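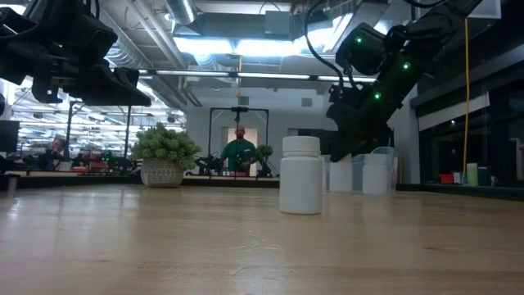

J. Heo

Home Projects Reports Partners Contact

Progress report to the Skatico fund
Project: Lerninetti, two-arm handling of small containers
Site: Irnstead
Submitted: 13/11/2021

1. Where we are

The work plan for this period called for 2976 bottle transfers between the tabletop and the clear bin. We have completed 1876. The shortfall is the result of a fault on the right arm in August and the stop in work that followed it. No one was hurt. One bin and two bottles were broken, and one gripper finger had to be replaced.

This report covers the fault, what we changed, and what it does to the schedule. The software work is on plan and takes up less space here than usual.

2. What the task is

The station has a wooden tabletop, white plastic pill bottles with screw caps, and a clear bin. The right arm picks a bottle up, sets it in the bin, and on the return half of the test takes it out again and stands it on the table. The left arm is used in the second stage, when it steadies the bin while the right arm works inside it. The bottles carry no labels, so the system has to find them by shape, and a white bottle seen through a clear bin wall is a hard thing to find. That was the reason for choosing them in the proposal and it is still the most useful part of the test.

The arms are slow during transfers. Speed limits are set in the arm controller and were in force when the fault happened.

3. The fault

We had finished 1177 transfers when it occurred. The right arm was above the bin and had begun to lower toward a bottle inside. The gripper touched the bin wall, the controller saw a force above its limit, and the arm went into a protective stop. This had happened many times before and is normal.

The operator moved the bin back into position by hand, stepped back to the desk and reset the stop. The arm should have stayed where it was and waited for a new command. It moved down at once instead, to a target that had been sent before the stop, and pressed the gripper into the bin. The second protective stop came after about 600 milliseconds. By then the bin wall had split and a finger on the gripper was bent.

The bin itself is cheap. What concerns us is that the operator's hand had been under that gripper a few seconds earlier. Our procedure allowed a person to reach in during a protective stop, on the understanding that a reset would not cause motion. That understanding was wrong and it was our mistake to rely on it. We reported the event to the site safety office the same afternoon and shut down both arms.

4. Cause

It took us nine working days to reproduce the fault. There were two causes, and both had to be present.

The first was in our own motion software. Commands to the arm go through a queue. When the arm stops, the queue is supposed to be emptied. Our code emptied it only if the stop message arrived while the sender was idle. If the sender was halfway through writing a command, that one command was kept and sent when the connection came back.

The second was in how we had set up the controller. It can be told to refuse any command whose starting position does not match where the arm is. This check was turned off in the spring during tuning, as it gave false alarms when the arms were being calibrated, and it was not turned back on. The change was not written in the log. We found it by comparing the saved settings with the ones from the first month.

We looked at the left arm as well. It had the same software and the same setting. It had not shown the fault, but there is no reason it could not have.

5. What has been changed

- The queue is now emptied on every stop, whatever the sender is doing.
- The position check is on for both arms. The calibration routine has been rewritten so that it runs without turning the check off.
- After a reset, the arm will not move until the operator presses a separate start button. The button is on the desk and out of reach from the table.
- Reaching under a gripper now requires arm power to be off. A protective stop is no longer enough.
- Controller settings are compared with a saved copy each morning and work does not start if they differ.

The fourth item costs the most time. Powering an arm down and up again takes a little under two minutes, and in the first week back we did this often. We have since fixed the bin to the table with two removable stops, so it shifts less and has to be straightened less.

The changes were tested with the gripper over an empty table and then over a foam block. We forced a stop in the middle of a command on each arm, over and over, with the old software and the new. The old version moved after reset in a small share of attempts. The new version has not moved in any of them. The site safety office watched part of this testing and agreed to the restart.

6. Results since the restart

We have completed 699 transfers since work resumed, with no motion after reset. Protective stops still happen, mostly from the gripper touching the bin wall on the way in – the fault was never the stops themselves. They are more common when two bottles are already in the bin and the arm has to come down close to one of them. A narrower finger may help and one is being made.

Dropped bottles are fewer than before, but the finger was replaced at the same time as the software, so we would not claim this as a result yet.

7. Effect on schedule and budget

There are 1100 transfers left from this period's target. At the present rate we expect to finish them in the first part of the next period, which pushes the start of the second stage back by seven weeks. The final delivery date does not change, provided that we drop the test with mixed cap sizes. We ask for your agreement to this. If you would prefer to keep that test, we would need an extension of the same seven weeks at no added cost to the fund.

Repairs and replacement parts were paid from the maintenance line. We are not asking for extra money.

8. Still open

The full fault record, with controller logs, is ready and can be sent on request. The written procedure for the second stage has not been revised yet. With both arms working over the bin, a person reaching in would be under two grippers, and we want the site safety office to review that procedure before either arm is used in that stage.

Contact the Lerninetti project office | Copyright 2021 Lerninetti | Back to top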